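Gelgate Public Library Opens Its Repair Room to Everyone With a Library Card

GELGATE, 2019-09-08. The Gelgate Public Library is opening its Repair Room full time this fall, after a trial in June that filled every seat. Anyone with a library card can now bring in a broken lamp, a ripped coat or a wobbly chair and sit down with the tools to fix it. There is no charge for the bench, the tools or the help.

The room is on the lower level of the Prusell Street branch, in the space that used to hold the bound newspapers. Those have moved upstairs to the Hoekstra Reading Room, where they are finally next to the microfilm readers and much easier to get at.

During the June trial, visitors brought in 138 items, and 100 of them went home working. Toasters were the most common by a long way, followed by zippers. One family carried in a record player that had been in the attic since they moved to town, and half the room stopped what they were doing to hear it play!

"We expected people to drop things off and leave," the library said in its report on the trial. "They stayed, they watched the next table, and a lot of them came back with something else under one arm."

The full-time room has longer benches, better lighting and two sewing machines, one of them heavy enough for canvas and denim. There is also a new tool collection that can be checked out the same way as a book. It holds 336 items so far, from tile cutters to a set of very small screwdrivers for eyeglasses. Most tools go out for one week and can be renewed once if there is no waiting list. Power tools need a short safety talk first, given at the desk on request. 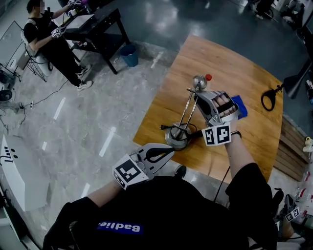
Both hands busy at a wooden table.

Beginners are very welcome, and so are people who already know their way around a soldering iron and would like to show others. Children under 12 need an adult with them. The room cannot take microwaves, gas appliances or anything too big for one person to carry down the stairs. The elevator is open for anyone who needs it.

Funding for the benches and wiring came from the Preltimov Fund for Public Spaces, which also paid for the new front steps at Prusell Street.

Benches can be reserved at the front desk or by phone. Walk-ins are fine whenever there is a free seat.

Press contact: Gelgate Public Library, Communications Office, Prusell Street branch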